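Cardboard tray for play kitchen bits: worth the bother or just another box?

Forum index > Toys and Playroom > Storage
3,468 views

plankfloor
Posted in May
We have the usual problem. Two kids, one play kitchen, and a big fabric bin where all the play food goes to get lost. Every time they want to chop a carrot the entire bin gets tipped out on the rug. I've read a bunch of posts saying low cardboard trays fix this. One tray per "job," a few pieces in each, kid takes the tray to the table and brings it back.

I don't buy it. Cardboard lasts a week in this house. And who is putting the right pieces back in the right tray at bedtime? Me, that's who. Has anybody kept this going past the first month, or do people post on day two and then quit?

Muttonchop_Dad
Day two poster here, guilty. We had six trays going by the end of the first weekend. By the end of the month we had one tray and a pile of recycling. The kids liked decorating them more than using them.

rhubarb44
Depends how you make them. If you just hack the top off a shipping box the walls go floppy, and the first time someone picks it up by one side it folds. Cut it low and tape the corners. Low matters more than people think. A three-year-old can't see over a tall side, so they tip it to look in and you're back to stuff on the rug.

plankfloor
Sure, but tape on cardboard peels. I've got a box in the garage where the tape came off in one long strip after a summer.

rhubarb44
What tape? Clear packing tape will do that. Use cloth tape and fold it over the top edge so it grips both faces.

Muttonchop_Dad
I used the Zeltel cloth tape and it still lifted at the ends. To be fair, my son picks at anything with an edge.

quietdrawer
I'm going to be the grump and say buy a plastic tray. The Koval shallow ones stack, wipe clean, and don't need a craft session first. I don't see why every storage problem has to be solved with a box cutter. Your time is worth something too.

rhubarb44
Plastic trays are loud. Drop a toy knife in one at six in the morning and get back to me.

quietdrawer
So put a piece of felt in it.

rhubarb44
Now who's having a craft session?

plankfloor
Can we go back to the putting-away part? That's what I really doubt. I can build a tray. I can't build a kid who puts the potato back.

ninthspoon
We run a toy lending shelf at Plirach, and the loose food sets used to come back a mess. Our old bag system held 12 pieces to a bag and something was missing nearly every time. We went to smaller trays and it's better. I wouldn't say fixed. What seems to help is that a child can see what's supposed to be in there. With a bag, you need a list, and no four-year-old is reading a list.

I also wouldn't sort by type. All the vegetables in one tray makes sense to a grown-up, but then the knife is across the room and the board is under the couch. Put the board, the knife and something to cut together.

Muttonchop_Dad
That's a decent point about sorting by type. Ours were "fruit," "cans," "dishes" and so on. Nobody could play anything without pulling out three of them.

quietdrawer
I'll believe four pieces is easier to put away than forty. I don't think the tray gets the credit for that. You could put four pieces in a shoe lid.

ninthspoon
A shoe lid is a cardboard tray, so I think we agree.

plankfloor
OK, but do you have one that has been handled by kids who aren't on their best behavior? All the pictures I find online look like a catalog.

ninthspoon

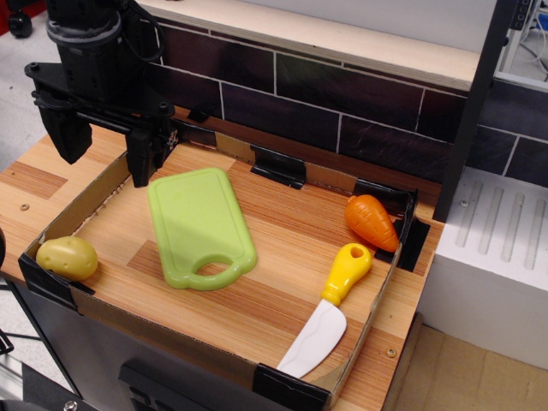 Grasdale Toy Library | Play Kitchen Group

Chopping tray. Light green cutting board, knife, carrot, potato. Please bring back all four pieces in the tray. If the tape has lifted, leave it alone and tell us at the desk. Trays may be wiped with a barely damp cloth. Do not soak.

ninthspoon
Grasdale is the group that runs the Plirach shelf, in case the name is confusing.

plankfloor
Thanks. That's plainer than I expected, and I mean it as a compliment. So the tape is black and you made no effort to hide it. Is one of those pieces on the back wall and not on a corner?

ninthspoon
Yes, there's one along the back, near the middle. The rest are corners.

Muttonchop_Dad
The board has a handle with a hole in it. You could hang it on a hook and skip the tray.

rhubarb44
And the potato? You going to hang that too?

quietdrawer
I still say "do not soak" tells you everything. Play food gets licked. It gets dropped in the dog's water. Anything that goes around to other families should be able to go in a sink.

ninthspoon
The food goes in the sink. The tray doesn't. When a tray gets gross we toss it and cut another one from the box pile. I'd feel worse tossing plastic.

quietdrawer
You wouldn't have to toss plastic, is what I'm saying.

plankfloor
I'm about halfway convinced. I'll make one, only one, with a board and a knife and two things to cut, and leave the rest of the bin alone. If it's flat by next month I'm buying the Koval and quietdrawer can gloat.

rhubarb44
Fold the tape over the top edge!

plankfloor
I heard you the first time.

Muttonchop_Dad
Put the bin somewhere they can't reach while you try it, or they'll just tip it out again. Ask me how I know.

quietdrawer
Subscribing to this so I get the notification.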